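Drodia demonstration collection: where we are in May

Hi all, quick update from the Pisville site, and a happier one than last time!

Numbers first. We've logged 738 demonstrations against the 400 we promised you for this stage. I've thrown out 85 of those (mostly dropped grasps, plus a bad batch where the timestamps drifted), so please quote the lower figure if anyone asks.

Tumelo Steyn rewrote the operator guide and it shows – new people now get usable takes on their first day, where it used to be their third. We're still short on two-handed tasks. I count 155 and I'd like double that before we retrain the Mofokeng policy.

The wrist view is what the model learns from most, so I go through a lot of it myself. It's a busy room to learn in, with the fingers up close, the blue surface behind them and someone in a white headset further back.

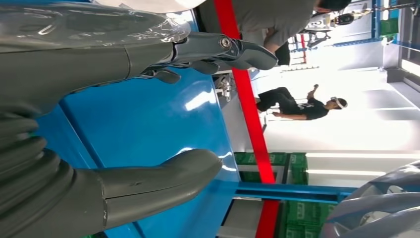

What I need from you

A yes or no on the second Ninder storage order by Monday, please. We're deleting raw video to make space and I hate doing it. Everything else is on budget.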